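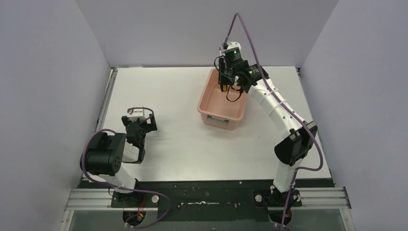
白色台面与粉色塑料箱

关于我们

Brondcombe 是一所面向成人的裁缝与织物修补学校,校址在 Wetska 老城区的一栋三层砖楼里。学校由 Aleksandra Wilczyńska 和 Zofia Kozłowski 创办,最初只有一间教室,晚上上课,白天承接改衣和补衣的活儿。后来白天来问课的人越来越多,两人把改衣业务交给了楼下的 Jasińska 裁缝铺,学校专心教学。

目前我们全年在读学员为 116 人,分日间班和晚间班。日间班每期 70 课时,从量体、打版讲到成衣收尾。晚间班内容相同,课时拆得更散,适合有工作的人。两个班用同一套教材,期末交同样的作业:一条有里布的半身裙或一条长裤,任选其一,另加一份修补样本册。

样本册是我们比较看重的部分。学员要在册子里完成平织补、斜纹织补、针织面料的接圈、拉链更换、口袋布重做等项目,每一项都写明用线、针号和所花时间。做坏的样本也要留下,写清楚问题出在哪里,老师批改后发还。不少学员毕业多年还在翻这本册子。

教师

Aleksandra Wilczyńska 教打版和立体裁剪。她在剧院服装间工作过多年,上课时常用旧戏服讲结构。

Zofia Kozłowski 负责织补课和样本册的批改,也管教务。报名、调班、请假都找她。

Damian Borkowska 教男装和机缝。缝纫机的日常保养也在他的课上讲,包括清理梭床、换针、调底面线张力。学员可以把自己的机器带来,但须提前登记,家用机和工业机都可以。

Afiq Sutanto 教蜡染和天然染色,每年九月开一期短课,人数较少,名额一般在夏天就报满。染色课需要自备围裙和一双旧鞋。

资料室

三楼的资料室收有纸样、面料小样和旧杂志,登记在册的纸样共 2,516 份,其中一部分来自 Pilness 一家已经停业的童装厂。纸样按品类和尺码存放,在读学员可以描样,不能带走原件。资料室由 Celina Krawczyk 管理,下午两点到六点开放。往届学员查阅需先写信预约,说明想看的品类。

面料小样正在重新编目,羊毛和亚麻两类已经完成,丝绸和混纺还没有做完,查找时请直接问管理员。

关于报名

学校不设入学考试。没有基础的学员从第一单元学起,有基础的可以带一件自己做的衣服来,由老师看过后决定从哪个单元插班。学费包含教材、纸样用纸和课堂练习用的坯布,不包含期末作业的面料。剪刀、软尺、划粉和拆线器需自备,开课前我们会寄一份清单。

中途停课的学员可以保留学籍 2 年,期间随时可以接着上。缺课可在另一个班补上同一单元,每期限补三次。我们不颁发职业资格证书,结业时只发一份写明课时和作业评语的结业证明。

对外服务

每个月我们开放一次修补下午,附近居民可以带衣物来,由高年级学员在老师指导下动手。能做的包括补洞、换拉链、改裤长和缝扣子,皮革和羽绒制品不收。衣物请先洗净。

学校也接受中学和社区中心的团体课预约,内容通常是手缝基础,一次两小时。团体课材料费按人数计算,请在来信中写明人数和年龄段。

联系我们:Wetska 校区教务处 | © Brondcombe 版权所有 | 返回顶部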